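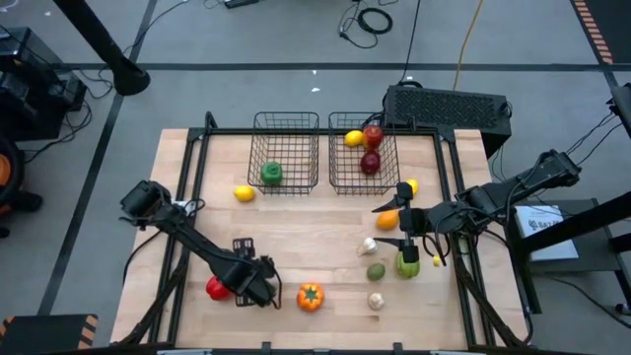 올해는 등불을 아예 안 켤 거냐고 막신 라케나가 문자를 보내왔다. 다리 부러진 거지 눈이 부러진 건 아니잖아요, 하고 한 줄 더.

맞는 말이라 더 얄미웠다. 나는 발목에 나사를 일곱 개 박고 소파에 누워 있었고, 나방 채집등은 현관 신발장 옆에서 두 달째 먼지만 먹고 있었으니까. 볼컴 습지까지 운전은 꿈도 못 꾸고, 목발 짚고 갈대밭에 들어갔다간 그대로 박힐 게 뻔했다(작년에 멀쩡한 다리로도 한 번 박혔다!).

그래서 그냥 뒷마당에 켰다. 2024년 8월 14일, 바람 없고 후텁지근한 밤. 등 밑에 달걀판을 깔고 접이식 의자에 앉아서 깁스한 발을 화분 위에 올려놓았다. 솔직히 큰 기대는 없었다. 우리 동네는 가로등이 워낙 밝아서 늘 밤나방 몇 마리에 풍뎅이만 우르르 오는 곳이라.

열 시쯤 박각시가 한 마리 왔다. 커다란 게 내 이마를 들이받고 달걀판에 툭 떨어지더니 날개를 부르르 떨었다. 나는 소리를 지르다가 의자째 넘어갈 뻔했고, 옆집 창문이 드르륵 열렸다.

"또 그 벌레예요?"

슈테파니아 소콜 씨였다. 이사 온 지 3년인데 우리가 나눈 말이라고는 분리수거 얘기가 전부였다. 죄송하다고, 금방 끄겠다고 했더니 창문이 닫혔다. 그런가 보다 했는데 조금 있다가 그분이 잠옷에 장화를 신고 마당으로 건너왔다. 손에는 돋보기까지 들고!

"어릴 때 할아버지가 이불 홑청을 널어놓고 잡으셨어요."

그러고는 내 옆에 쪼그려 앉아서 박각시를 한참 들여다봤다. 나는 도감을 무릎에 펴 놓고 이름을 불러 드렸고, 그분은 발음이 어렵다며 전부 새로 지어 불렀다. 박각시는 뚱보, 자나방은 손수건. 막신이 들었으면 기절했을 거다.

자정까지 손수건만 아홉 마리. 공책에는 학명을 적고 그 옆에 조그맣게 별명도 같이 적었다.

등을 끄고 나서 막신한테 답장을 보냈다. 켰어, 됐지?

바로 전화가 왔다. 뭐가 왔느냐고 묻길래 뚱보가 왔다고 했다.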